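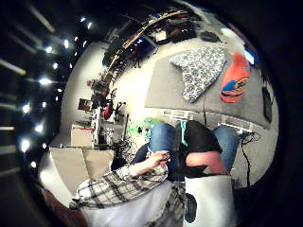
Korkwood room, mat side. Folded cloth and soft items on the mat, cables over toward the box.

Feb 2, 2026. Hand kit (right), teardown and re-setup

Picking up from the last entry. Hand kit was dropping its finger signal when the wrist rolled palm-up. Thought it was software. Swapped the laptop, same thing. Swapped the cable at the glove end, better for a while, then back again. So connector side.

Opened the back cover. One of the finger leads rubbed shiny where it passes the knuckle plate, jacket not through yet but close. Re-routed it along the outer edge with a bit of sleeve, two small ties, tails cut flush. Don't pull the ties down hard – last time that's what killed the middle finger lead.

Connector: pins fine. Latch was not seating. Dirt in the groove, mostly lint. Cleaned it with a dry swab, then a little alcohol, let it sit. Clicks now. Before it just sort of pushed in and felt ok.

Order I did things in, for whoever does the left hand next:

Power off at the bench, not at the glove.
Unplug glove end first, then the box.
Cube off before the back cover. You can get the cover off with the cube on but you will crack a tab.
Photo the lead routing before touching it. (I didn't. Had to go look at the left hand to see how it went.)
Cover screws are all the same length except the one nearest the thumb. Short one goes there.
Lead check, end to end, flexing each finger slowly with the meter on.
Cover back on, cube back on, cable last.

Cube mount: had play in it. Not much, but you could feel it click side to side. The little dovetail is printed and it wears. Printed a new one from the Flarkance file, 100 percent infill this time, sanded the one face until it slid on with thumb pressure. No glue. Someone glued the last one and I had to chisel it. If it goes loose again print another, they take 26 minutes.

Also one face of the old cube had a lifted corner on the print. Replaced the whole cube, not just the face. Mixing an old face with new ones gave us a pose that jumped when the hand turned, took most of an afternoon to find that in the fall.

Re-ran the cube calibration after. Slow turns first, then the figure-eight one. First pass bad, my fault, left the old cube size in the config. Second pass fine. New offsets saved under the Echeverri folder, old ones renamed with _old and left there. Please dont delete them until the left hand is done too.

Straps: finger straps stretched. Index one worst. Tightened by one hole. Palm strap still good. The hook side is full of fuzz from the carpet, picked it out with tweezers. Store it strap-side up.

Cable: main run has been getting stepped on and it drags when you reach low. Want it to come off the wrist, down the front of the body, and have slack before the floor. Tried a clip at the belt, pulls the sleeve cuff when the arm goes out straight. Clip off again for now. Ordered the softer jacket cable from Drillach, should be here in March. Until then 12 inches of slack at the wrist end and coil the rest by the box, loose coil, no tight loops.

Bench check after reassembly, in this order: open hand, flat on table. Fist. Pinch index to thumb, hold, let go. Wrist roll both ways – this is the one that used to fail. Did the wrist roll over and over, with cable tugged and not tugged. No dropouts on the plot. Small bump on the ring finger when the fist closes hard, been there since we got it, ignore.

Then the actual grip work, seated, low. Spray bottle by the neck first, then cloth and cushion. Bottle is a good one for this, the neck makes the fingers curl all the way and the trigger head gets in the way of the thumb side.

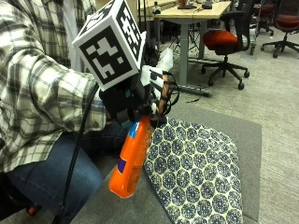 How often should the marker cube be recalibrated?
Every time it comes off the mount, and after any knock to the hand, even a light one. If it hasn't been touched, up to 5 sessions on one calibration, then redo it anyway.

Things noticed while doing the low work:

Arm gets tired before the kit does. Take the thing off between sets, don't just rest it in your lap with the fingers bent, the leads sit kinked that way.

Thumb reads a bit open on thick objects. Zero it with the hand relaxed, not flat. Flat-hand zero pushes everything the wrong way. Changed the line in the startup sheet, old wording crossed out.

Keep sleeves off the wrist joint. Loose cuff gets under the bracket and you get a stiff spot halfway through the roll. Roll the sleeve or push it up before strapping in.

Startup script now warns if the offsets file is older than the mount file. Only warns, won't stop you. Might make it stop.

Still to do:
Left hand, same teardown. Check its latch first.
Spare cubes, print a couple and tape them in the drawer lid.
Label both ends of the main cable, they look the same and are not.
Re-dress the floor cables by the rack. Tape is not holding on the carpet, try the fabric covers.
Ask Flarkance about the short thumb screw, we have no spares.

Kit back in its tray, powered off, cable unplugged at both ends. Cover torque by feel, recheck after the next long session.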